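3.2 Soft bags as containers in the packing study
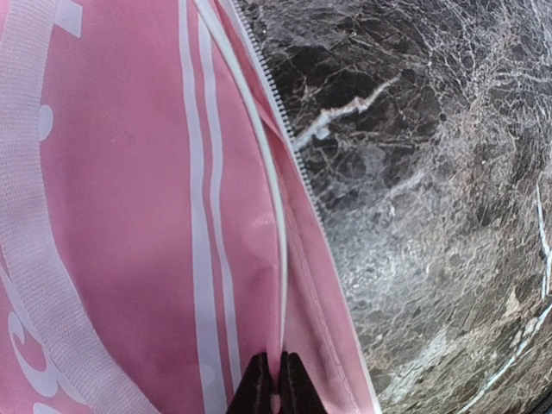 Rigid boxes have a fixed opening and a fixed volume. Fabric bags have neither, and for that reason they were treated as a separate class in the Skesix household set. The class covers totes, gym bags and zippered shopping bags, all of which lose their shape when laid down unfilled. Following Kovačević, we describe each bag by the parts that a person packing it has to locate: the closure, the straps and any raised trim.

Figure 2. Pink fabric bag with white graphics on a dark marble surface. The dark zipper lies to the right of the white cord or piping; a ribbed strap is at far left.

Trim matters more than we first assumed. A cord or piping strip stands slightly above the cloth and can be mistaken for a seam, and a printed stripe running in the same direction can be mistaken for either. In Figure 2 the two white stripes and the white cord all run down the bag. Annotators were therefore told to mark a line as raised only where a shadow or an edge supported it, and to mark all other lines as print.

Closures were labeled along their visible length. Where a flap of cloth folded over next to the zipper, the label stopped at the fold and was not extended by guesswork. Straps were labeled by their outline, with webbing texture recorded as a separate attribute. Lettering was transcribed only if a full word could be read – fragments were entered as "print, unread."

Of the 2,000 bag records collected, 1,741 were kept after review. The remainder were dropped because the two label passes disagreed on the position of the closure. Most of these disagreements involved dark zippers on dark cloth; light or saturated fabrics gave less trouble. Glossy material was a smaller source of error, chiefly where a highlight crossed a wrinkle and was labeled as trim.

Surface was also recorded. The Leltex protocol asks for a plain matte table, but we kept kitchen counters and stone tops as well, as bags are often set down there during unpacking. Results by surface type are given in Section 3.3.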